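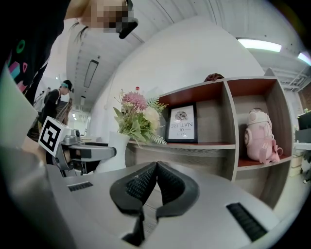 プリンターの Grallitz で印刷すると、暗い部分の細かい模様がつぶれてしまいます。画面では問題がありません。たとえば写真の中央にある黒い網目のような模様は、画面では一つ一つの目が分かりますが、紙の上ではただの黒い面になります。明るい灰色の部分はきれいに出ます。

## 環境

- 編集ソフト：Evel
- 用紙：Bergeron 半光沢
- 用紙プロファイル：Cakeck で作成したもの
- 印刷物：39ページの冊子
- 画像の大きさ：2,655 × 3,825 ピクセル

## 試したこと

1. ノズルチェックをしました。線は全部出ています。
2. ヘッドの掃除を一回しました。結果は同じです。
3. Evel の「黒点の補正」をオンにしました。少しよくなりましたが、まだつぶれています。
4. 用紙の種類を「普通紙」に変えました。模様は見えますが、黒がうすくなり、冊子には使えません。

9ページだけを別の PDF にして印刷したときも、同じ結果でした。ですから、ファイル全体の大きさの問題ではないと思います。

## 追記（午後）

返信をありがとうございます。ご指示のとおり、プリンター側の色の管理を「なし」にしました。前は「自動」になっていました。Evel とプリンターの両方で色を変換していたようです。私は片方だけだと思っていましたので、説明が足りなくて申し訳ありません。

変更した後、暗い部分の模様が紙でも見えるようになりました。ただし、全体が少し赤く見えます。蛍光灯の下でも窓の近くでも同じです。

## 質問

- プロファイルは、色の管理を「自動」にしたまま作りました。作り直したほうがよろしいでしょうか。
- 作り直す場合、テスト用の色票は印刷してから何時間乾かせばよいでしょうか。説明書では見つけられませんでした。

冊子の残りの印刷は、いま止めてあります。お返事をいただくまで、このチケットは開いたままにしてください。よろしくお願いいたします。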